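Bench notes for small pick-and-place cells
Birkstead shared workshop, Saturday, June 22, 2019

Cover slotted aluminum with flat cardboard before picking thin packets. Film edges catch in the grooves and the fingers close on the ridge. Flatten a single carton and trim it to clear the base. Replace the sheet when the creases lift.

Line the bins up on one side of the arm, same size, one item type per bin. Teach the first bin and offset the others from it. If a bin overhangs the table, put a strip of board under it — a tilted bin shifts the pick height.

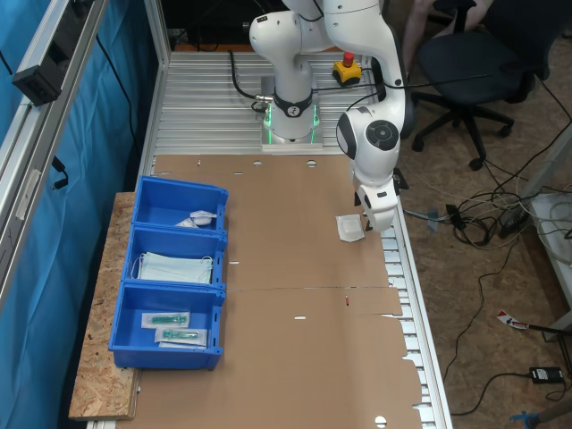

Gripper over a wrapped package on the cardboard; blue bins at left, emergency stop behind the base.

Approach flat packages straight down. Stop 12 mm above the sheet, check finger clearance, then descend at low speed. Paper-backed packets need less grip force than boxed items; start at the lowest setting and go up one step at a time.

Route cable away from the bin side. Leave a loop at the base long enough for full rotation, and test it by hand with the drives off.

Press the stop button once at the start of each session and confirm that the arm halts. Log it on the Mowat sheet. Corrections go to Catriona Baxter.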